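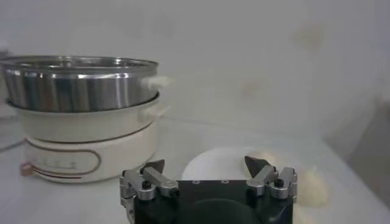 ## Getting through winter with one pot and a steamer

I do most of my cooking between November and March in an electric multi-cooker, the sort with a steel steamer that sits in the top. Ours came from Punel's closing-down sale and I was very sniffy about it for the first month (I had a perfectly good hob, thank you). Then the hob broke, and by the time it was mended I'd stopped missing it. A few people have asked for my tips after the soup post, so I've put them all on one page.

### Steaming

- Start with hot water from the kettle. Waiting for a cold potful to come up adds ages, and the veg on top goes limp before it's cooked.
- Cut roots small and leave greens big. Carrots want to be no thicker than your finger, but a cabbage wedge can go in whole with the core still on to hold it together.
- Line the bottom with a cabbage leaf for dumplings or fish. Baking paper works too if you prick it all over with a fork, but you can't eat it afterwards!
- Don't keep lifting the lid. I know. I do it as well.
- Eggs steam beautifully. I give them 9 minutes straight from the fridge for a yolk that's just set, then into cold water, and the shells come away in big pieces even when the eggs are very fresh.
- Save the water underneath. If you've only had vegetables over it, it's a weak stock, and I use it for gravy or for cooking the next day's rice.

### Two things at once

My usual weeknight supper is lentils below and something green above. The lentils get an onion, a bay leaf and a spoonful of the Rajput curry paste (the jar with the dented lid, if you shop where I shop), and the green thing goes on for the last few minutes. Potatoes below and leeks above is also lovely, and then you mash the two together with too much butter.

What doesn't work is anything that drips. I once steamed smoked haddock over rice pudding, having got my timings muddled, and I can't recommend it.

Porridge is another one to watch. It climbs. Fill the pot no more than a third full and rub a bit of butter round the wall just above the oats, which stops most of the froth in its tracks.

### Cleaning

Steel that has gone cloudy or rainbow-coloured isn't ruined. It's usually just minerals from the water, and we have dreadfully hard water in Ullum. Wipe it round with a cloth dipped in white vinegar, leave it while you have a cup of tea, rinse, and dry it straight away with a proper tea towel. The drying is the part that keeps it shiny, so don't leave it on the rack overnight and then blame the vinegar.

For stuck-on rice, fill the pot with warm water and a squirt of washing-up liquid and go to bed. No scourers on a coated pot, ever, and no metal spoons either. I keep one wooden spoon with a flat end, bought in 1980 and now rather shorter than it used to be, and it gets into the corners better than anything in silicone.

Never dunk the base with the electrics in it! Unplug it, let it cool, and wipe it with a cloth that's been wrung out hard. A cotton bud is good for the groove round the edge where the crumbs collect.

If the pot smells of last night's curry, simmer half a lemon in water for ten minutes with the window open. Bicarb left in it overnight does nearly as well, and costs less than a lemon does at the moment.

### Storing it

Mine lives on the worktop all winter and goes in the bottom cupboard by July, when it's all salad and toast. Put it away with the lid upside down and a sheet of kitchen roll in between, so air can get in and nothing goes musty. Wind the flex loosely. I used to wrap it tightly round the base and the wire began to split near the plug, and a new one cost 65 kroner from the repair man in Kolness, plus the bus.

### Odds and ends

- Stale rolls come back to life after two minutes in the steamer. Eat them at once, they're like rocks by teatime.
- Jam lids that won't budge: hold the top of the jar over the steam for a few seconds, then grip it with a rubber glove.
- Write your own timings on a card and tape it inside the cupboard door. The leaflet with mine gave times for vegetables I've never once bought.
- Leftover rice should be cooled quickly and put in the fridge. Don't leave it sitting on "keep warm" until you remember it.

Next up is the dried beans page, once I've got the chickpeas right. They're soaking now.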